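November, workshop notebook, grandparents' tablet project (Stimeck)

Went through the replies from the Pondumside group this morning. 22 grandmothers had Ciline on loan for the month, 16 kept using it after the first fortnight. Main use is video calls at bedtime, then sharing recipes. Several want larger buttons and a louder ring.

Two asked for a way to say "not today" to babysitting without having to ring up. Vi has a reply button that could do this – try it in the next version. 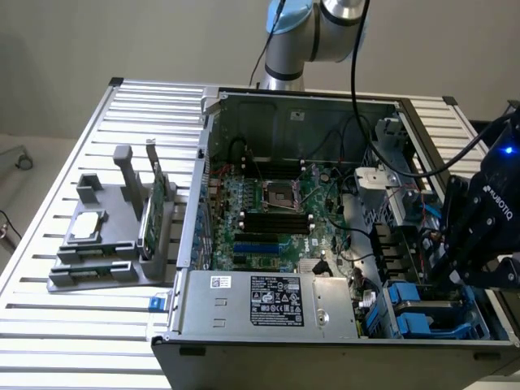

Grandchildren's drawings are still the thing they save most, 1,494 files so far, and the album page gets slow past 300. Will split it by child. I also want a page on what's inside a computer, as three of them get asked by the little ones. An open tower on its side would do for it, with the green board, the empty CPU socket and the four black memory slots labelled in large type.

To do: ring sound, album split, button size.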